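Rolero Bedside Cabinet, One Drawer, Closed Base
Item 1171
Sold by Grutdale. Design: Đoàn.

Product overview

The Rolero is a small wooden bedside cabinet with a single pull-out drawer under the top and a closed compartment below it. It is intended for bedrooms, guest rooms and rented rooms where floor area is limited. The cabinet is freestanding. It can be placed directly against a wall and does not require wall fixing, although a fixing point is provided in the back rail for households with small children.

The top has no raised edge, so a bowl, lamp base or tray can slide on and off without lifting. The drawer takes flat items: notebooks, chargers, envelopes, tablets. Taller items go in the lower compartment.

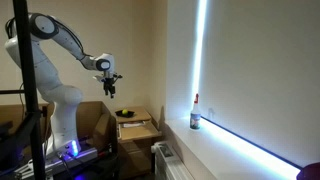 Rolero with drawer pulled out and a small black bowl on top.

Drawer

The drawer runs on two side-mounted runners with an end stop. To remove it, pull it out to the stop, lift the front edge and draw it forward. To refit, set both rear wheels in the runners before pushing. If the drawer sits crooked after refitting, one wheel has missed its runner. Remove and repeat.

Do not store liquids in the drawer. The drawer base is untreated on the underside and will swell if a leak is left overnight. Maximum drawer load is given on the sheet supplied with the cabinet.

Placement

Leave clearance in front of the cabinet equal to the full travel of the drawer. Where the cabinet stands beside a radiator, keep a gap between the two – continuous heat on one side panel can open the joints. A position under or next to a window is acceptable if the sill does not collect condensation that drips onto the top.

Storing small bottles and packages

Small bottles with screw caps should stand upright on a washable surface. A ribbed tray or an upturned lid is suitable, as the ridges hold the base of the bottle clear of minor spills. Place bottles at the back, against a panel, and flat packages in front of or below them. Check that caps are fully closed before the compartment door is shut.

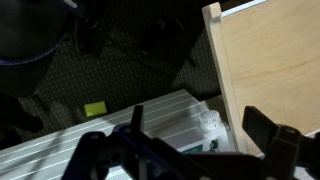

Small bottle with ridged screw cap, next to a light wooden panel.

Ribbed trays are not included with the cabinet. Grutdale stocks the Tristix tray separately under item 1225.

Care

Wipe with a damp cloth and dry at once. Household spray cleaners should be applied to the cloth and never directly to the wood. Marks from cups can be reduced with a soft eraser. Retighten the runner screws after the first 20 days of use, then whenever the drawer feels loose.

Delivery and assembly

Supplied flat in one carton with fittings and hex key. Assembly by one person is possible, but the back panel is easier to align with two. Keep the carton until the drawer has been fitted and tested. Returns are accepted in original packaging only.

Spare parts

Runner pair, drawer front, hinge set and back panel can be ordered singly. Quote item 1171 and the batch code printed inside the lower compartment. Cabinets made before May use the older runner, and the two types cannot be mixed on the same drawer.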